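Progress note, Tresmont home handling project
8 November 2023
To: Carmela Benedetti
From: Manon Gauthier

Short one this time, full numbers come with the February report. Mostly about the open day since you asked.

Open day

Went ahead as planned. 53 visitors signed in, more than the room wanted. Grinholm sent people, Hureo too, Bakalis canceled the night before. Renzo did the intro talk, ran long, we cut the second half of the Q&A. Virgil ran the hand-held gripper demo and let visitors try. Most people got the hang of the squeeze fast, kids fastest. Harder part was getting them to keep the wrist still while closing.

Questions were mainly cost and when. Two people from Grinholm wanted to know about cleaning the finger pads, fair question, we don't have a written procedure yet. Ernő is writing one.

Collection

Target for the period was 500 demonstrations, we have 504 accepted. Rejected ones not counted in that. Slow start becuase of the pad wear problem, then caught up. Kitchen surfaces are done. Bedrooms are under way, produce and dishes on soft surfaces, which the arm policy still handles badly. Soft surface means things roll and tip when the jaws come near.

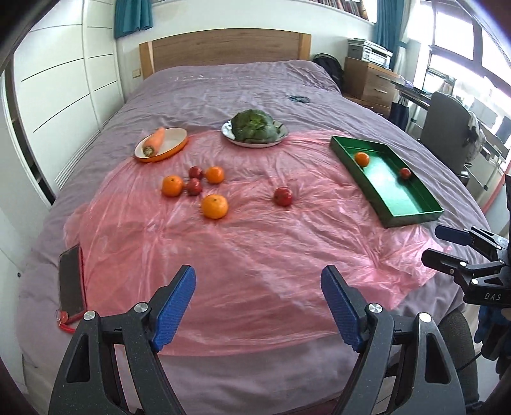

Round fruit is the worst of it. Apples more than oranges, they are smaller and people close too early. Virgil wants a slower approach in the instructions and I agree, will go in the next version.

Money

On budget except travel, over a little from the open day. Can cover it from the printing line, need your OK in writing please.

Next

- pad cleaning procedure (Ernő)
- new operator instructions, 6 pages max
- follow up call with Grinholm, they asked for a second visit at there own site
- reply to Bakalis about a new date

Still waiting on the signed extension. Renzo is chasing but a nudge from your side would help.

Manon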